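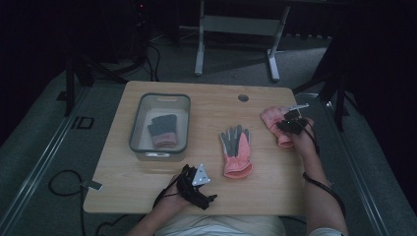 Pokville Mill Open Day: was it worth the drive?

I have a rule about places that call themselves "living" anything. Living museum, living history, living high street. In my experience it means a gift shop with a loom in the corner. So when my sister sent me the leaflet for the open day at the old Kovero spinning mill in Pokville ("a living mill for a living town"), I said I'd go if she paid for the petrol. She did, so off we went on Sunday.

Parking first, as that's what most people will want to know. The leaflet says ample free parking. There is a field. It slopes, it had been rained on, and the man in the tabard was sending everybody to the bottom end of it. We left the car in a side street near the chapel and walked, which took five minutes and cost nothing. Do that.

Entry is free but there is a bucket on a stool by the door with a suggested donation sign on it, placed so that you have to step round it. I put in a couple of pounds and was given a sticker.

The tour goes in batches every 35 minutes. Ours was led by Jae-hoon Yang, who used to work in the dye house at Plultex before it closed and who was easily the best thing about the day. He had no patience for the display boards. The first one states that the mill employed 3905 people at its height. He read it out, looked at the ceiling and said that if you had put that many people in this building the floor would have gone. His guess was that somebody had added up every name in the wage books over several decades and called it a workforce. I've no way of checking, but I did look at the size of the canteen in the old photographs, and I know who I believe.

The carding room is on the ground floor and is mostly empty now, with tape on the concrete to show where the machines stood. One carding engine is left. It does not run. A button on the wall plays a recording of it running, and a small boy in our group pressed that button until his grandfather took him outside.

Upstairs is better. The mule spinning floor still has its line shafting overhead, and the light from the north windows is lovely even on a dull afternoon. There are 315 spindles on the one mule they have restored, and it was worked for us for a few minutes. The carriage comes out towards you much faster than you expect. Then it goes back, and it comes out again. I could have watched that for an hour and would have paid properly to do so. Instead we were moved along to a film.

The film is twelve minutes of drone shots of hills. Skip it if you can.

After that comes the part the leaflet makes the most fuss over, which is the knitwear made by Ha, the small firm renting two units at the back. The claim is that everything is "from the hill to your back within one valley". I asked where the yarn was spun, given that the mule we had just seen is turned on for visitors and makes a few cones a month. The young woman on the stall was very pleasant and said it was spun "to our own recipe". I asked again. It is spun somewhere else, and she thought abroad, but she would have to check. 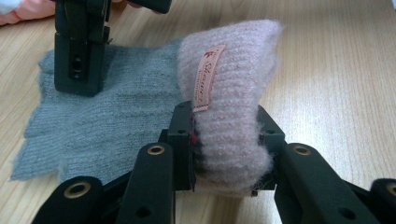 I don't hold that against them as such. Almost all the small makers I know buy in their yarn, and there's nothing shameful in it. What I object to is the valley business on the swing tickets. If you're charging what they charge, the words ought to be right. I also gave a jumper on the rail the usual tug at the underarm seam and didn't care for how much it moved. My sister bought a hat.

There was a mending table too, where you could take one garment and have it looked at for nothing. I had gone armed with an old cardigan with a hole in the elbow, fully expecting to be sold a kit. I wasn't. A retired lady with reading glasses on a cord showed me how to pick up the stitches below the hole and work a patch upwards, then made me do the second half on my own. She thought my tension was dreadful and told me so. The elbow is fine now, if a bit lumpy. So credit where it's due, and if the mill people have any sense they'll give that table more room next year and shrink the film.

Catering: tea from an urn, decent. Scones gone by two o'clock. The soup was described as "weaver's broth" and tasted of stock cube.

On the way out there is a board about the future, with a drawing of the north shed turned into studios and a café. It says 2154 people have signed up as supporters. I asked at the desk what a supporter was and it seems you become one by giving an email address for the car park raffle, so I expect it's 2156 by now.

Toilets are across the yard, clean, no hooks on the doors. The lift was out of order and the stairs to the spinning floor are steep with a rail on one side only, so ring beforehand if that matters to you. Dogs are allowed in the yard but not in the building. The next open day is supposed to be in May, and Mr Yang says he will be doing the tours again if his knee holds up. Ask for his group.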